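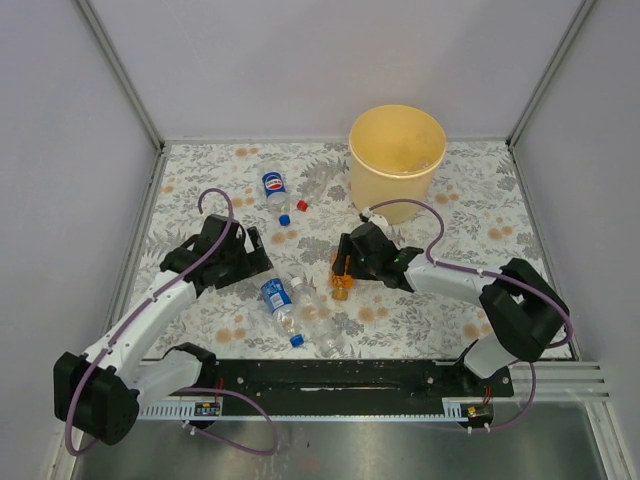 4 min read

My grandmother papered her hallway in 1960 and never touched it again. Big brown daisies, top to bottom, even behind the coat hooks! So when I moved into my place in Durnach last November and found plain cream walls in every room, I felt a bit cheated.

I started ordering samples from a little print shop called Prekell (dangerous website, don't go there after dinner). Ferns, thistles, something with pears. I taped them up by the stairs and squinted at them for weeks while my neighbor Irfan Swati came by and voted for the pears every single time.

Then I went to see Bart Martens, who has been designing florals in Kurusach for most of his working life and still draws every leaf by hand first. He told me the hard part is the gaps. "You draw a lovely flower," he said, "and then you have to live with what's between it and the next one." His current pattern took him nine months, and he showed me a drawer with 193 pencil sketches of the same sprig. I liked the messy ones best.
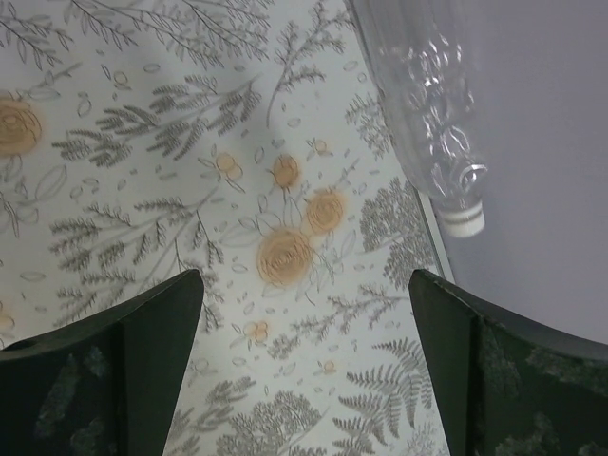

He also talked me out of the pears, sorry Irfan. Too busy for a narrow staircase, he said, and the repeat would land right at eye level on every landing. We settled on Rana, a loose trailing thing in soft green, and the bill came to almost $764 with the paste and a decent brush. I hung the first strip on my own and got it crooked by a thumb's width. It's behind the bookcase now, and I'm doing the landing next.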